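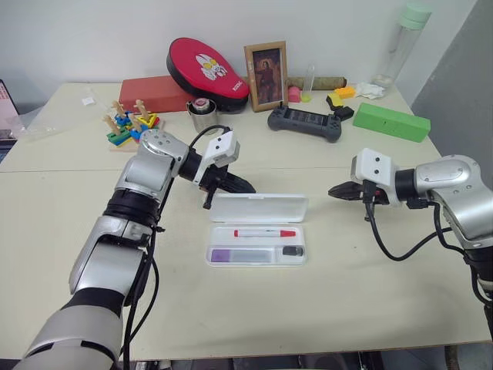

Polypropylene cases and what they do to a painted tabletop
I have a cream tabletop with a two-part finish from Brirel. Soft vinyl erasers left dull spots on it after one February. I now keep stationery in an open, translucent white pencil case like the one on the pale cream table, and want to know if the case itself can mark the paint. Its base is stamped PP.

Preretti
PP has no plasticizer in it, so it won't soften paint. Your eraser spots are plasticizer migration. Wet sand with 800 grit, then polish.

Indenum
Agree on the PP. I would start finer, at 900 – a finish that thin goes through fast at the edges. Test under the table first. Let it cure fully before anything sits on it overnight.

Duggan
mine did the same, I just put a glass sheet on top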